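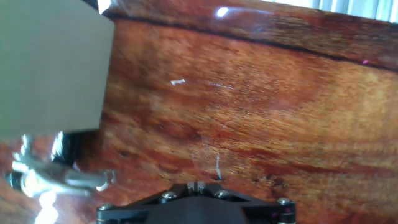 Chapter 6. Shallow Boxes and Trays: Capacity, Fit, and Support

6.1 Scope of the chapter

Chapter 5 treated the closed carton. The present chapter covers open containers whose height is small compared with their length and width. Drawers without runners, seed trays, tool trays, and long storage boxes all belong to this group. Lids are taken up in Chapter 7.

After working through the chapter, the reader should be able to calculate the usable volume of an open box from its outside dimensions, select a wall height for a given load, and judge whether a work surface can carry the box without damage to its finish.

6.2 Terms

Outside length, width, and height are measured over the walls. Inside dimensions are measured between the walls and, for height, from the upper face of the floor to the rim. The difference between the two sets is the wall allowance. In thin-walled boxes the allowance is often ignored, a practice that leads to errors when several boxes must fit inside one another or when rigid contents are packed edge to edge.

Aspect ratio is the inside length divided by the inside width. A box with an aspect ratio above 2 is called long.

6.3 The long box on a finished surface 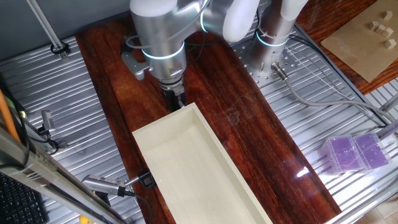 A long box is usually loaded from one end toward the other, and its floor must resist bending along the greater dimension. Thin walls contribute most of the stiffness; the floor contributes little. In a long, shallow box of pale wood, such as the one set at an angle on the glossy tabletop, the interior has no dividers, and small contents are free to slide when the box is tilted. Smaller lidded boxes of clear plastic, like the two with purple tops, can be grouped inside a larger tray to limit this movement -- provided that their combined width is less than the inside width of the tray.

Varnished tops scratch easily. A box should be lifted clear of the surface before it is turned, and grit should be wiped from the underside first.

6.4 Worked values

Consider a tray with an inside length of 624 mm and an inside width of 300 mm. Its floor area is 187,200 square mm. If the inside height is 14 mm, the volume to the rim is 2,620,800 cubic mm, or 2.62 liters when rounded to two decimal places. Fill height is taken up in Section 6.5.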